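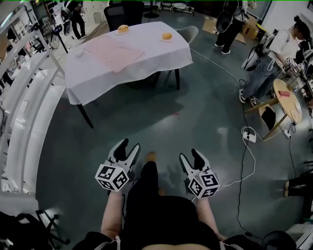
Home Forums Baking Bread & Buns New posts
Search this forum Go Advanced

Buns going flat on the second prove – what am I doing?

Started 2019-07-06 · 114 views · 2 shares

ieuanv
Right, I've been making burger buns most weekends since June and I'm stuck. First prove is lovely, big and puffy, smells right, all happy. Then I shape them, put them on the tray, leave them an hour, and they spread out like cowpats. They taste fine! My lot eat them! But you could post them through a letterbox.

Recipe is my mum's white bread dough with an egg and some butter chucked in, 500g strong flour, 320g water, one egg, 50g butter, a sachet of yeast, salt, spoon of sugar. Kneaded by hand for ten minutes. Kitchen is warm at the moment because the back of the house gets the sun all afternoon.

What do I change first? I don't want to change four things at once and never know which one did it.

Macarena C
That's a wet dough for a free-standing bun. 320 water on 500 flour is 64 per cent, and then you've got an egg on top which is mostly water too. So you're over 70 before the butter melts into it. I'd drop the water to 270 and see. Leave everything else alone for one bake.

Also, how are you shaping them? If you just roll a ball loosely in your palms there's no skin on it, and it will slump whatever the dough is like.

breadbin_bev
Oh I had this for YEARS. Mine was overproving, pure and simple. An hour on the tray in a hot kitchen is far too long. I go half an hour at the most in summer and in they go. Poke one with a floury finger – if the dent comes back slowly you're ready, if it just sits there looking at you you've missed it.

ieuanv
Thanks both. Shaping is me rolling it round on the worktop under my hand like they do on the telly, but I do flour the worktop first, quite a lot, it's sticky. Is that bad?

Macarena C
Yes, that'll be part of it. The ball needs to grip the worktop a bit so the bottom drags and the top tightens. On flour it just skates about. Wipe the worktop clean, no flour, and if it sticks too much to shape then that tells you it's too wet. Which takes us back to the water.

oldmill
I'm going to disagree about the water. I make brioche-style buns much wetter than that and they stand up perfectly well. It's the kneading. Ten minutes by hand on a dough with butter in it from the start is nowhere near enough, the fat coats everything and the gluten never gets going. Add the butter at the end, in little bits, and knead for another ten. Taking the water out will just give you dry buns.

Macarena C
You've got a mixer though, oldmill, you've said so on here before. It's a different job by hand. I wouldn't ask anyone to get a 70 per cent enriched dough properly developed by hand in a hot kitchen as their first fix. 270 water won't give dry buns with an egg and 50 of butter in there.

oldmill
I did it by hand for twelve years before I had the mixer. It's messy but it isn't hard. People are scared of sticky dough and they shouldn't be.

breadbin_bev
I'm scared of sticky dough :) It gets in my rings.

Natsumi_S
Hello! I don't post much but buns are my thing so here I am. Can I put in a word for tangzhong? You cook a little of the flour with milk into a paste first and add it once it's cooled, and you can get loads of liquid in and the dough still handles like a firm one. I use 30g flour and 150g milk, taken out of the total, so you aren't adding anything extra. Stir it in a small pan until the spoon leaves a trail. They stay soft for days as well, which matters in my house as we never get through a batch in one go.

I do mine with a bit of sweet potato in sometimes and they come out bright orange, the children think it's brilliant. Lovely with a pork patty.

ieuanv
Orange buns! My youngest would go mad for that. Does it change the flavour much?

Natsumi_S
Hardly, just a bit sweeter. Bake the potato, don't boil it, boiled is too soggy and you'll be right back to flat ones. 100g of mash to 500g flour, and hold back a good splash of the liquid until you see how it feels.

CasPastor
You can get the colour with a teaspoon of paprika and a bit of turmeric and save yourself the bother. I know that's cheating.

Natsumi_S
It is cheating and it tastes of paprika!

CasPastor
I like paprika – that's half the appeal.

Anyway, to the original question, has anyone asked about the tray? If you put the buns close together they've nowhere to go but up. Proper bakery ones are often batch baked so they touch at the sides. You lose the crusty edge but nobody wants a crusty edge on a burger bun. I've got a Bermúdez deep tin that fits a dozen nice and snug, and I've had no flat ones since I bought it, and I'm a pretty slapdash baker.

oldmill
That's hiding the problem. If the dough's right it'll hold its shape on a bare stone.

CasPastor
He wants buns, mate, he's not sitting an exam.

breadbin_bev
Ha. I use those tinfoil pie rings from the cash and carry, one round each bun. I get a few goes out of each before they go floppy. Same idea and you get them all the same size.

Encarnación P
Coming in on the flour. Ieuan, what are you using? "Strong" covers a lot. I had a bag of Sendoron strong white last month and it was hopeless for anything enriched, fine for a tin loaf. I swapped back to my usual and the difference was huge, same recipe, same oven. Look at the protein on the side of the bag. Under 12 and I'd be keeping the water down like Macarena says.

ieuanv
Just went and looked. 11.4. It's the cheap one from the corner shop, so that's probably not helping either, is it.

Encarnación P
No, it isn't! Use it up for pizza.

oldmill
All right, on 11.4 I'll give you the lower water. I was assuming a decent flour. I still say butter at the end.

Macarena C
I've got no quarrel with butter at the end :)

breadbin_bev
Somebody write this date down.

ieuanv
OK so the plan for the next lot is: 270 water, butter in bits after the first ten minutes, no flour on the worktop, half an hour on the tray and do the poke. I know I said I'd only change one thing. I've got people coming round so I can't be doing science. What about weight per bun? I've been cutting the dough into eight by eye and they're all over the place.

CasPastor
Weigh them. 80g for a normal one, 100 if you're doing great big patties. I've got a little Pratora scale that lives by the bread bin and I'd be lost without it.

Encarnación P
I go 90 and I get ten out of that sort of dough. Press them down gently with your palm after shaping, when they've had ten minutes' rest. It feels wrong when you're trying to get height but a tight ball goes up like a tennis ball otherwise and you can't get your mouth round it.

Natsumi_S
Yes to pressing! And egg wash twice, once straight after shaping and once just before the oven, then the sesame sticks better.

oldmill
Milk, not egg. Egg goes leathery.

Natsumi_S
Egg with a spoonful of milk in it doesn't.

ieuanv
Reporting back. Did them this morning. They are ROUND. They've got sides! Dough was so much easier, I couldn't believe it was the same ingredients, and the poke test made sense once I'd got something to poke. Two at the back of the tray came out darker than I'd like but my oven has always done that. Egg and milk on top, no leather.

Butter at the end was a right mess for the first few minutes, I thought I'd ruined it, it went all slippery and came apart in lumps. Then it just sort of pulled itself together. Would have been good to be warned, oldmill!

oldmill
Should have said. It always does that. Glad you kept going.

breadbin_bev
Well done you! Turn the tray round halfway for the dark ones.

Encarnación P
And better flour next time, you'll get even more out of it.

ieuanv
Already on the list. Quick one while you're all here, can I freeze them? There's six left and it's too hot to eat bread every day.

Macarena C
Yes, same day, as soon as they're stone cold. Slice them first or you'll be stood there with a bread knife and a frozen bun. Toast straight from the freezer, cut side only.

CasPastor
I don't slice mine, I like to live dangerously. Does anyone know if the Skurico freezer bags are any good? The ones I've got split at the seam.

breadbin_bev
Old bread bags with a peg. Never bought a freezer bag in my life.

Reply Share Report
Page 1 of 1 Next topic: Rye starter smells of nail varnish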